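Speaker notes, screens in small shops. Hatice Uysal
13 June 2021. 44 slides, cut to whatever fits. STOP for questions at slide 30 even if behind.

SLIDE 1 Title
Say hello. Mic check. Phone off.
Who I am: eleven years fitting screens in shops, before that printing posters for them. So I have sold both sides of this argument.
Don't read the title out.

SLIDE 2 Who's in the room
Hands up: who owns a shop. Who runs one for somebody else. Who sells screens (be nice to these people).
If mostly owners, skip 9 and 10, go slower on money.

SLIDES 3-5 The window
Start with daylight. Everybody picks the screen in a showroom at night or under soft lights, then puts it in a south window.
Window screens need real brightness. Indoor TV in a window = gray rectangle until teatime. Don't say teatime, say late afternoon.
Stand on the sidewalk across the street. Can you read it? That's the test. No meter needed.
Glass reflects. Put the screen close to the glass, but leave a gap for air. Heat builds up behind glass, more so in summer. Vents!! Mention the bakery with the sealed box. Shut itself off every day at lunch, took us two visits to work out why.
Dimming at night. Neighbors complain, and they are right to. Sensor if the budget allows, timer if not.

SLIDE 6 Pixel pitch, quick version
Only thing to remember: the closer people stand, the finer you need.
Behind the counter, a flat panel is nearly always fine. LED wall only if it's big or an odd shape.
Somebody will ask for numbers. Send them to the handout, don't get stuck here. Got stuck here in March and lost the whole second half.

SLIDES 7-8 Mounting
Ask what the wall is made of BEFORE ordering. Drywall, brick, tile over who knows what.
Power outlet behind the screen, not beside it. Trailing cable looks awful and the inspector wont like it.
Portrait or landscape: decide first, the mount and all the artwork follow. Vulard shop turned theirs round after opening and had to redo every single slide.
Leave room to get a hand in. Somebody has to reach the power button one day.
Ceiling hung: check who owns the ceiling. Landlord, usually. Get it in writing.

SLIDE 9 Players
Built-in player vs small box. Built-in is tidier. Box is easier to swap when it dies.
Dillex went all built-in, happy so far. Brallness went boxes, also happy. So don't preach.
Wifi ok for updating. Not ok for live playback. Run the cable if the wall is open anyway.

SLIDE 10 Software
Skip if short of time.
Can the Saturday person change a price without calling anyone? If no, wrong software.
Monthly fee per screen adds up. Do the sum for the whole life of the screen, not month one.
Ask what shows when the internet drops. Should be last playlist. Should never be a error box with a cartoon cloud on it.

SLIDES 11-19 Content (the long bit, drink water)
One idea per slide. 8 seconds each is plenty.
Fewer words. If it was a poster and you just put the poster on the screen, you've bought an expensive poster.
Big type. Bigger. Walk to the door and look back.
Prices: people look for prices. Hiding them annoys people.
Movement: slow is fine. Spinning is not. No motion right next to the till, it pulls the eye off the card reader and slows the line down.
Out of date content is worse than no screen. Story: Karabulut, Valentine's hearts still up at Easter. They laugh about it now, I have permission to tell it.
Give one person the job. With a name. On the rota.
Sound: off. Staff will turn it off anyway by day two.
Show slide 17 (before/after menu) and WAIT. Let them read. Don't talk over it.

SLIDES 20-24 Money
Screen itself is the part people budget for. Then install, electrician, player, software, artwork, cleaning.
Warranty: read the hours. Home TV warranty often doesn't cover shop use at all. Tell them to check theirs tonight.
Running cost: turn it off at closing. Timer again.
Used screens: ok for back of shop. Look for burn-in with a plain white picture before paying.
Leasing, two lines only. Works for some. Look at what happens at the end of the term.

SLIDES 25-29 Did it work?
Pick one product. Put it on screen for two weeks, take it off for two weeks. Count sales at the till. Simple.
Weather and holidays mess this up, say so before somebody else does.
Don't promise a figure. I had a 90 percent slide in here once that came off a brochure. Took it out. Deleted means deleted, check its not still in the backup deck.
Ask the staff. They hear what customers say about it.

SLIDE 30 Pause
Questions so far. Two or three max. Repeat each question into the mic.
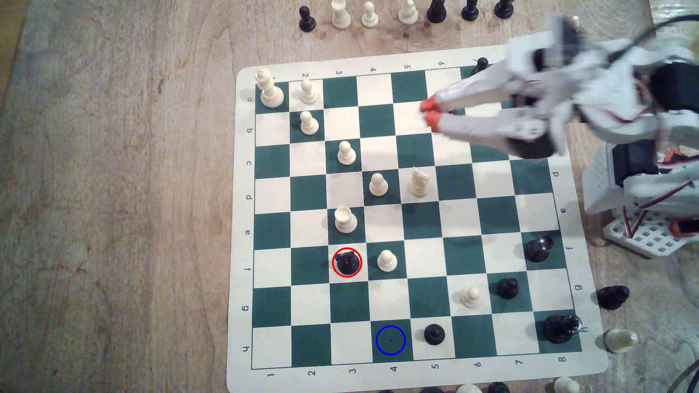 SLIDES 31-36 Looking after them
Dust. Soft dry cloth, power off. No window spray straight on the panel, it runs down into the bottom edge.
Write the model number and the serial on a sticker somewhere you can reach. Not on the back, against the wall.
Keep the remote in the drawer with tape round it. Lock the buttons if there are kids in the shop.
Updates out of hours. Check that the player doesn't restart itself at noon.
Spare power cable, spare HDMI. Costs very little, saves a whole Saturday.

SLIDES 37-41 Mistakes, mostly mine
Too high on the wall. Everybody does this. Eye level is lower than you think.
Facing the staff instead of the customer. Yes really.
Measured the screen and forgot the bezel. Recess was too tight, carpenter not pleased.
Two screens side by side from diferent batches, whites didn't match. Order together, calibrate together.
Three screens when one good one would do.

SLIDE 42 What to do Monday
Cross the street, look at your window.
Throw out one slide.
Find the warranty.

SLIDE 43 Handout
By the door, left side. Pitch and distance table on the back. Email is on it, spelled right this time.

SLIDE 44 Thanks
Thank the hosts. Thank the AV desk by name, ask them at the break.
More questions in the hallway, the next speaker needs the room.
Take own clicker home!! And the adapter.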